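We use cookies to remember your preferences. Accept | Manage settings

So you want to teach a toddler the names of vegetables without buying another set of flash cards! I've done this with both of mine, and my neighbor Shobha does it at her daycare, and it takes maybe 14 minutes of setup.

Start with only 2 foods. I know, you have a whole basket of play food and you want to dump it all out (so did I). Pick things that look nothing alike and say each name slowly while your kid holds it. Let them chew on it, whatever. Then put both down and ask for one.

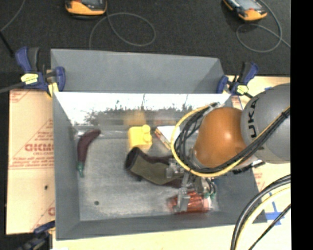
Once they've got the first pair, bring in a container. Kids love dropping things into stuff, and the clang is half the fun! Metal is great for this, like the big gray bin with the toy eggplant in it, but a mixing bowl or a roasting pan does fine. Say "eggplant in!" and wait. Count to five in your head before you help, it feels like forever.

Add a new vegetable every couple of days. If they get cranky, go back to the old ones and quit early. My youngest called everything "tato" until November and I just kept saying the right word back to her.

When they know about 30 words, take the game to the grocery store. Bring snacks.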